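26th September, evening, back bench

Long session today and I want to get it down before I forget which change did what. Juraj has asked me twice to write these up properly instead of leaving sticky notes on the power supply, so Juraj, if you're reading, I have reformed.

Started with the wrist belt. It had been creaking since we moved the whole thing over from Seren's garage, and I had convinced myself it was the bearing. I took the bearing out, cleaned it, put it back, and the creak was exactly where I had left it. Iveta came by with tea, listened for maybe ten seconds and said the belt was rubbing on the cable clip. She was right. Clip moved over, creak gone, an hour of my life spent on a perfectly healthy bearing. I'm writing it here so that the next person who hears a creak looks at the clip first.

After that I re-homed all the axes and ran the corner touch routine. Three corners were good. The fourth, the one by the window, still lands a hair toward the middle of the board, and I think the board plate has a very slight bow in it. Blažena says we should shim it and stop arguing. I'd like to measure it first with her good straightedge, if she will let me borrow it again after what happened to the last one (sorry, Blažena).

Then the part I had been looking forward to all week, which was the new fingers. The old pair were too blunt and kept nudging the neighbors, so I redrew the tips with more of an angle and printed them last night in the blue, because that was the spool already on the machine and I didn't feel like changing it at midnight. They went on without any filing, which never happens to me. Opening width is set to 72 in the config now, closing to 44. These are servo counts and have nothing to do with millimeters, please don't repeat my mistake from the spring.
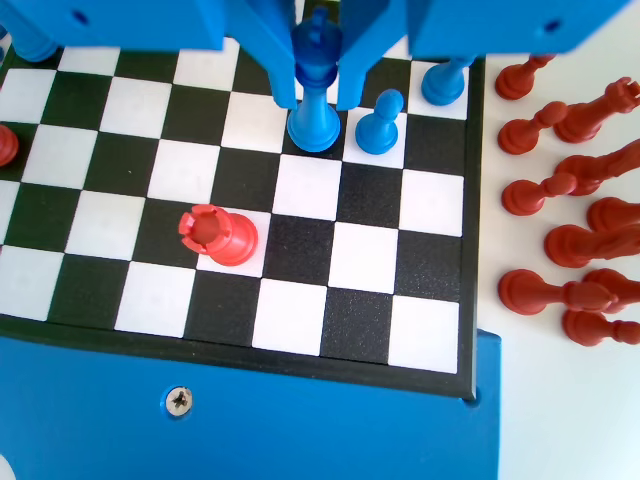
Clearance is what I keep coming back to with the tall pieces. A pawn is easy, you come straight down and there's air all over the place, but the king needs the hand to stop high enough that the palm stays off his head and low enough that the fingers have hold of something worth holding. With a finger on either side of him, the little cross on top reaches up toward the underside of the housings, and I would like more room there than we have. There's also the pawn on the next square to think of, just to his right, and that one is going to be our test case for the narrow approach from now on. I've put the king's grip height in its own line in the piece table so it can be changed without upsetting the queen. If raising it makes the hold too weak, the next thing to try is longer fingers, and I have a drawing for those half finished.

Speed I left alone at 400 on the travel moves. Seren wants it faster for the open evening in November and I understand why, people do wander off if the arm takes forever over a pawn, but I'd like the hand to be dependable first. We can have the speed conversation when the Hundalier driver board is in and the shoulder motor is running a bit cooler. Jozefína ordered it through Pemeck and says it should come with the next parcel.

A small thing about captures. The drop-off spot for red pieces is still just a patch of tabletop to the right of the board, and they lie on their sides there, which is fine for playing but no good at all if we ever want the arm to set up the next game by itself. Jozefína suggested a tray with pockets. I love this idea and I'm also a little afraid of it, since a tray with pockets is a weekend of drawing and then a week of printing. Maybe one row to begin with, for the pawns.

Saved everything as config 57, with the old finger values commented out underneath. Please don't delete them, the old fingers are in the jam jar and I may want them back.

To do
- borrow straightedge, measure plate by the window corner
- king grip height, try two or three values
- finish drawing for the longer fingers
- ask Juraj where the thin felt went
- put the clip note on the inside of the cabinet door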